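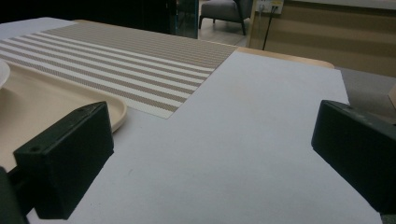 Hasel table notes, README

Last edit 2020-04-14, Patricio Garrido

What's in here

Notes and pictures about one dining table and the things that go on it. Place settings mostly: mat, bowl, plate, knife, fork, tray, paper. Hasel is just the name of the folder, dont read into it. It sits next to Bravis (kitchen counter) and Cuesta (shelves and drawers). All three belong to the Skuvomville home set.

If you only want table stuff, take Hasel and leave the other two.

Folders

mats/ - woven placemats, striped and plain
dishes/ - bowls, plates, anything you eat out of
cutlery/ - knives, forks, spoons
trays/ - serving trays, loaded or not
paper/ - sheets laid on the table
whole_table/ - anything that shows more than one of the above

A picture goes in whole_table if you can't decide. Most of them end up there. Fine.

notes.txt has one line per picture. Word list is in words.txt, please use it, last time we had three names for the same mat.

Words we use

placemat: the striped woven one. Not "mat", not "runner". Stripes are "white and taupe". Off-white, cream-white etc. all go down as white, life is short.

tray: beige, plastic, raised rounded rim. Write "tray" even when only a corner shows. The printed R in a circle gets noted as "R logo" if any of it is readable, otherwise skip.

bowl: the wide shallow one with the broad flat rim. Big argument over this. Some people wrote soup plate, some wrote dish. It's a bowl. Old notes with "soup plate" are being changed over, not done yet.

plate: when all you get is a thin arc of white rim, write "plate, part". Don't guess the size.

steak knife: the one with the reddish-brown wood handle. Plain "knife" for all others.

fork: fork.

paper: big white sheet laid flat. Not a tablecloth, not a napkin. Under the paper you often lose half the placemat, note it as "placemat, part covered".

Sample from whole_table
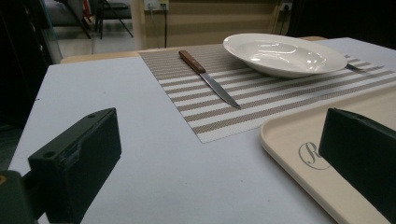 Placemat with steak knife, bowl and fork; tray at lower right.

How the line in notes.txt looks for a table like that:

placemat / steak knife on placemat / bowl on placemat / fork next to bowl / tray, R logo

Order is loose. Start with the thing that holds the others, usually the placemat, then work outward. Skip chairs, outlets, cables, walls. We had them in at first and the lines got silly long.

Laying the table

Not a style guide! Knife on the left, fork on the right, fork sideways, all of it happens and all of it stays. Please don't mark a setting as wrong. Etiquette people have written in about this already. The set is about what is on the table and what it's on or next to.

Placemat at an angle is also fine. Write "angled" only if you can't tell which side of the table it belongs to.

Shine on the bowl: strong highlights from the ceiling light make the inside hard to read. If you can't tell whether there's anything in it, write "bowl, inside unclear". Do not write "empty" unless you can see the bottom properly.

Small specks on the white tabletop are not items. Leave them out.

Known problems

- white on white. Paper on the white table, plate rim near paper. Edges get missed. Look for the shadow.
- "on" vs "beside" is a mess for the fork. If any part of it is on the placemat, it's on the placemat.
- 14 lines in notes.txt still say "cloth" where they mean placemat. Will fix
- words.txt has "tray" in twice, harmless
- the cutlery folder is thin. No teaspoons at all yet
- 2 lines in the paper folder point to pictures that moved to whole_table

To do before July

Swap the remaining "soup plate" lines. Split dishes/ into bowls and plates maybe, Cuesta did that and it seems to work for them. Second reader for whole_table, at the moment it's just me and I read fast. Add a plain placemat entry to words.txt, with a decision on whether a folded one counts.

Changes

v3: word list added, chairs and outlets dropped from the lines, paper got its own folder
v2: trays split off from dishes
first version: one folder, no notes, sorry

Using it

Home projects, classes, whatever you like, just keep this file with the pictures. If you change the word list rename it, so we don't end up with two differnt words.txt going round. Corrections: send the line as it is now and the line as it should be, one per row. No screenshots of the text file please.

Patricio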